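Grulby House Residents' Workshop
Minutes of the meeting held 6th July

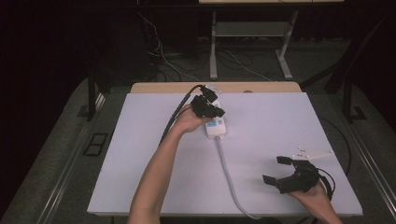 Item 2: the white board on the bench, with the small box, its grey cable and the bracket.

1. Minutes of the last meeting
Accepted, with the spelling of Coşkun corrected for the third time.

2. Wiring board
The meeting looked over the mounting board for the door buzzer. It was agreed that the box should go near the top and the bracket to the right of it. A longer discussion followed on whether the grey cable should run straight or be allowed its curve. The curve has its supporters. Straight was carried, 4 votes to 3, and the losing side asked that their disappointment be recorded. It is recorded.
Zip-tie ends are to go in the bin. This was also agreed in December.

3. Cable clips
Tetov sells clips in bags of 200 or 300. The meeting favoured 300 on the grounds of colour, the smaller bag coming only in orange. Leftovers will join the other leftovers.

4. Quote from Atance
Atance has quoted $600 to supply and fit a new buzzer, board included. After a silence, the meeting resolved to carry on with its own.

5. Bench bookings
Coşkun Upholstery would like the bench for one evening a month. Approved, provided the staples leave with them.

6. Other business
The kettle was raised. The kettle was deferred.

Next meeting: when the board is on the wall, or in December, whichever comes first.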